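Folding rules for handheld grippers

baguirre
Our draft says sleeves go in before the hem comes up, and both grippers stay in view. Keep that?

mxaba_73
Keep the sleeves. Full view is too strict – I'd toss half my takes.

acadwaladr
Disagree. Skiltholm rejects one-gripper takes.

mxaba_73
Only at the start and end, I think.

baguirre
Sleeves in, shirt face-up, ready for the hem:

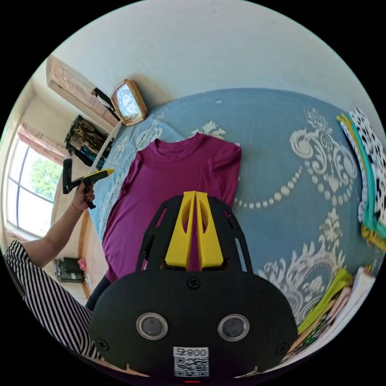 Reply 6

precious_dp
Fine by me. Add a rule on resting the fingers between folds.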